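Visit report: Meinecke demonstration room, Pravberg
February 2022
Lama Fakhoury

Three of us from Utell went to Pravberg to see how the Meinecke group gathers examples for its food handling policy. Tavion Mbeki and I wanted the collection procedure. Rosário Cordeiro came for the data format, which she will have to read into our own tools. Maya Shboul, who runs collection at Meinecke, took us through the morning, and Tavion Van Dusen answered for the training side after lunch.

The room holds five arm stations in one row. Each station has a table, a tray of task objects and a screen for the operator. All operators drive the arms by hand controller and watch the task directly; the screen only shows whether recording is on and how many takes have been accepted. Shboul said they tried having operators work from the wrist view alone in January and dropped it after a few sessions. Takes came out slow, with long pauses before contact, and the policy learned the pauses.

A take starts with the arm at a fixed rest pose and ends when the operator presses a pedal. Joint positions, gripper opening and the camera streams are written at 30 samples per second to one file per take. The log carries a task name, a station number and an operator code. Cordeiro asked about clock drift between the cameras and the arm controller. Each stream is stamped on arrival at the same computer, and the delay of each camera is measured once per session and stored in the header. It is not corrected in the file. Anyone using the data has to apply the offset, and we should note this in our reader.

The task running at station two was bun pickup from a steamer. The instruction to the operator is one line: take one bun, place it on the plate, do not mark it. Grasp force is not measured. The only contact signal is the difference between commanded and actual gripper opening, which is small for a soft object and noisy at low speed. Most of what the policy can use to judge the grasp therefore has to come from the wrist camera.
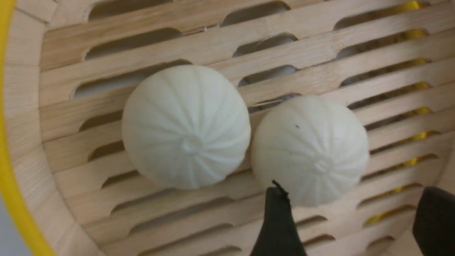 Station two, wrist camera view. Two buns in the bamboo steamer, gripper fingers at the lower edge.

Spacing is the main variable in this task. With the buns touching or close to it, a finger has to go down into a narrow gap or the grasp has to be turned so that both fingers pass on the free sides. Operators are told to choose whichever they would normally choose. Shboul does not want a rule here, on the grounds that a rule would remove the variation they are trying to record. Mbeki disagreed and said so. His view is that two grasp strategies mixed without a label will average into a bad one. Van Dusen replied that their model predicts short action sequences and keeps the two apart well enough, and that he would rather spend the labeling time on failed takes. We did not settle it.

Failed takes are kept. This was new to us. A take in which a bun is dropped, pinched or pushed against the steamer wall is marked with a second pedal and goes to a separate folder, with the failure type entered from a list. Recoveries inside a take, where the operator misses and tries again, stay in the main set. The set for this task stood at 2,000 accepted takes on the day of our visit. In the last evaluation the policy completed 89 percent of its trials from starting layouts of the kind found in the training set. The figure for new layouts had not been compiled, and Van Dusen preferred not to guess.

Between takes the operator changes the layout by hand. A small program called Luken suggests the next one by comparing the first camera image of each accepted take and pointing to arrangements that are thin in the set. It also suggests turning the steamer. Operators can skip a suggestion, and skips are logged. Shboul showed us the skip list for one session, and most entries were for layouts with a bun hard against the wall - awkward to reach and slow to reset.

Points for our own setup:

Measure camera delay per session and write it to the header.
Add a second pedal for failed takes. Mbeki to check the input board.
Log skipped layouts if we adopt suggested layouts at all.
Keep the question of grasp labels open until we have compared both on a small set.

Meinecke will send Cordeiro a sample of the takes with headers intact. They asked for our reset procedure in return, and I have agreed to write it up.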